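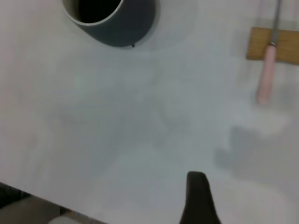

Who can borrow from the new kitchen shelf at the Lalitstead library?
Anyone with a current library card can borrow from it, free of charge, for up to two weeks.

Lalitstead library opens its kitchen shelf in July, with 276 items ready to lend. The list covers mugs, small knives, cutting boards, mixing bowls and a few larger pieces such as stockpots and a pasta machine.

Most of the stock was donated over the winter. The library spent $3,257 on the rest, including storage bins, blade covers and a second sink in the workroom on Buvik Street.

Raili Oksanen, who runs lending services at the library, said the idea came from people asking at the desk for things they needed once or twice a year.

"Somebody has family coming and owns four mugs," Oksanen said. "They don't want to buy eight more and find a place for them afterward."

Mugs go out in boxes of six. Knives are lent one at a time to cardholders 18 and older and must come back in the cover they went out in. Boards can be washed by hand only. Chipped mugs should be returned with the set and reported at the desk, and there is no charge for the first one.

Items are checked and cleaned on the workroom tables before they go back on the shelf. Staff look for cracks around the rims of mugs and loose handles on knives. Sharpening will be done monthly by Tuominen, the hardware store across from the bus station.

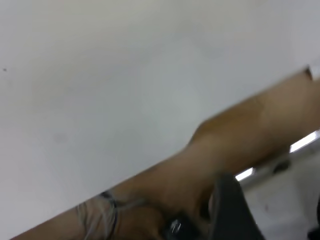
A bracelet with dark cords over a pale band, worn at the wrist.

The library also wants short-term help with sorting through August. Shifts run from 9 a.m. to noon, and watches and bracelets may be kept on except at the sink.

Reservations can be made at the front desk or by calling extension 701. The full list is in the Andach room, next to the seed library, and will be updated when new items come in.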